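The Colour of the Harbour

The ferry to Uller was late, so she waited in the cafe at Steltska and drank tea she didn't want. It cost her nearly all her coins. She had 900 words to write on her mother's house and had written five.

The house had sold in November. The buyers kept the stove and threw out the curtains. She had expected to mind about the stove.

A man at the counter asked if the boat was coming. The girl said it always came, except when it didn't. He sat down and took off his boots.

At ten past five the horn went. She packed up and walked down to the jetty. The water was grey – the same grey as the kitchen floor, which her mother had scrubbed with pumice every Saturday and called blue.

She stood at the rail the whole way over. By the time the island showed, she had her sixth word, and it was blue.

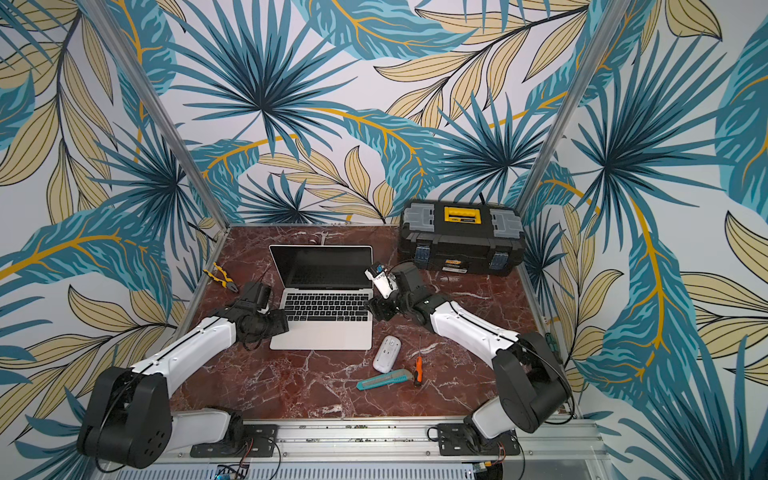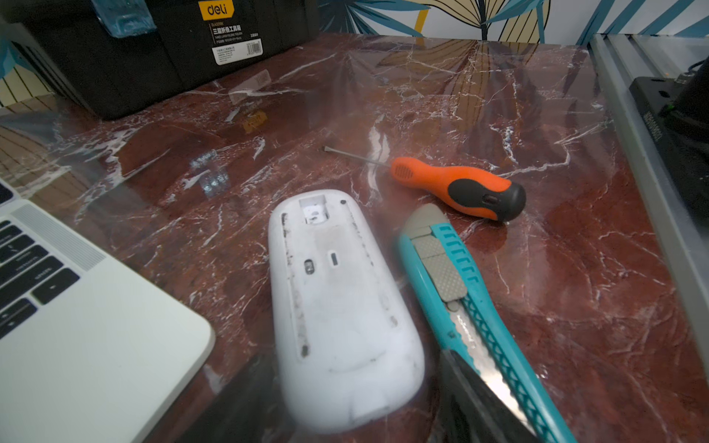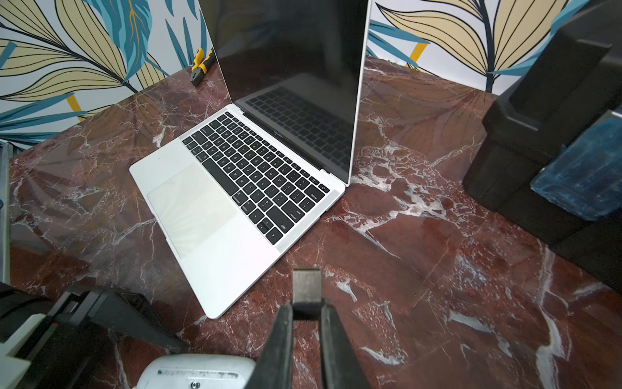
Red marble tabletop with white veining; upturned mouse and utility knife (second picture); open laptop (third picture).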